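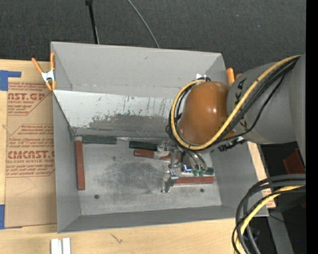
Rulell, February

Ticket 156: grasp success lower than reported for blocks near the bin wall

Status: open, assigned to the Osei group

Summary: The Zistico grasp policy was trained on 2000 attempts in the metal bin. In the latest evaluation, 154 attempts were logged and the planner rejected 7 of them before contact. All seven targets were green blocks at the foot of the slanted panel.

Checks made: Camera calibration was repeated and found to be within tolerance. The clamps holding the bin were inspected - no movement was recorded. Restarting the Cumico controller made no difference.

Current view: The collision margin for the slanted panel is set too wide. The margin will be reduced and the same block layouts repeated. Please attach planner logs to any further report.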